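Filed under: People & Workbenches

I caught Teodor Ostrowski at his repair counter in Nultcombe, with a cup of tea going cold by the screwdrivers. He fixes up old office desktops and passes them on to families in Oltby (128 of them so far!), and he'll talk about memory all day if you let him.

"Folks bring me a slow computer and want a new one," he told me. "I say, let's open it up first. Half the time it just wants more memory."
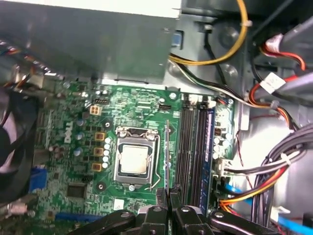 A memory module between the processor and the slots on a green Dell board.

I asked what people get wrong when they try it at home – I've been scared of my own machine for years – and he laughed. "They don't line up the notch. Then they push harder. Please don't push harder!"

He's picky about the slots, too. "Dust them, open the clips, then press both ends evenly. You want to hear the click."

Next up is a batch from Krawczyk, due in September.

142 shares | 3 comments

pennyw: Did my mom's last night, heard the click!!
G. Alder: Does he take laptops?
rustybolt: The notch got me too.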